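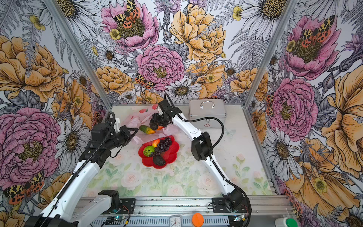

4. On-call time and the pay records of small software firms

4.1 What we were looking for

Section 3 dealt with who gets called exempt. This one is narrower. Once a worker is treated as hourly, does the time spent on call show up anywhere in the pay records? And if it does, is it the right time?

The rule in the federal wage law is old and not hard to state. Time spent waiting can be work or not be work, depending on how tied down the person is. Someone told to stay in the office and watch a dashboard is working, even if the dashboard stays quiet. Someone who carries a phone and can go to a movie is mostly not, until the phone rings. Then the call itself counts, plus whatever gets done because of the call. In between there is a lot of gray: how fast the worker has to answer, how far they can travel, how often the calls come, whether they can swap a shift. Courts look at all of it together. State law can add to this and sometimes does, see 4.5.

None of this is news to a payroll lawyer. It was news to most of the firms.

4.2 Sources

Three firms gave us access: Lerari (billing software), Pastar (hosting and support) and Odoi (scheduling tools for clinics). All have their main office in or near Celham. All have a support team paid by the hour and an on-call rotation that covers nights. Nothing about the set is representative and we don't claim it is.

From each firm we took the alert log, the chat channel used during incidents and the payroll export for the same weeks. Names were swapped for codes before we got the files. The combined alert log has 3,734 entries. Matching to payroll was done by hand by Delali Alhassan, with a second pass in February on the entries where the times did not line up. Interviews with team leads were short and mostly by phone. Notes, not recordings.

One caveat on the chat data. People type when they type. A message at 2 a.m. shows that somebody was awake and doing something, but it doesn't show when they started. Wherever the log and the chat disagreed we used the shorter period, so the gaps we report are if anything too small.

4.3 Findings

Roughly 900 of the entries fell outside scheduled hours and had a person acting on them - acknowledging, restarting something, writing to a customer. Those are the ones that matter for pay. The rest closed by themselves or came in during a normal shift.

Lerari pays a flat amount per on-call week and nothing else. The team lead described this as "covering everything." It doesn't. A flat amount can pay for the waiting, and that's allowed, but hours worked on calls still have to be counted toward the weekly total, and the flat amount generaly goes into the regular rate before overtime is figured. Neither step was being done. The payroll export had a line called "oncall misc" with no hours attached to it at all.

Pastar does record call time, but only in tickets that run past a set minimum. Short calls are dropped. The minimum was picked by an engineer when the ticket system was installed, as a way to keep the weekly reports readable, and payroll simply took over the export. So a reporting setting became a pay rule. We found no sign that anyone meant to hold back wages. The effect is the same for the worker.

Short calls are where the money goes missing. A single one might be too small to bother with, and there is some room in the case law for tiny scraps of time that can't practically be recorded. But these were recorded. The system logged the start and the end of each one. Hard to argue that time can't be captured when it is sitting in a table.

Odoi came out best. Workers enter call time themselves in the same sheet as their regular hours, rounded to the nearest few minutes, up or down. Some under-reporting, going by the chat. Asked about it, the team lead said newer staff "don't want to look like they're milking it." The firm has no written statement telling them to enter everything. An employer that knows work is being done, or has reason to know, owes for it whether or not the sheet says so, and a busy incident channel is a fairly good reason to know.

4.4 Records

Payroll records have to be kept for three years under the federal rules, and the time cards and similar papers that the wages were worked out from for two. Alert logs are not time cards on their face. If they are the only place the hours appear, though, it would be unwise to treat them as anything else.

Two of the firms let their alert tool delete old entries on its default setting. Neither had checked what the setting was. In both cases it was well short of the two years. Chat history was kept longer, by accident, because the paid plan came with it.

The usual time limit for a federal wage claim is also two years, three where the violation was willful. A firm that has thrown its logs away is in a weak spot if a claim comes in. Where the employer's records are missing or no good, the worker can rely on a reasonable estimate and it is then up to the employer to answer it. With what?

4.5 Limits

Small set, one area, one kind of work. State rules not coded seperately; we plan to add them for the next version of the dataset. Travel to an office at night came up a handful of times and was left out. We also did not look at salaried engineers on the same rotations, who were often taking more calls than the hourly staff did. Whether they are properly exempt is a question for section 3 and the answer there was mixed.

We also can't say what workers were told when hired. Only Odoi could produce an offer letter that mentioned on-call duty, and that one said just that "occasional evening availability" was expected. No rate, no response time. Draft wording for a clause is in Appendix B, with a shorter version for firms that already have a handbook.

Figure 2. Fruit on a red plate, cucumber behind, two white robot arms.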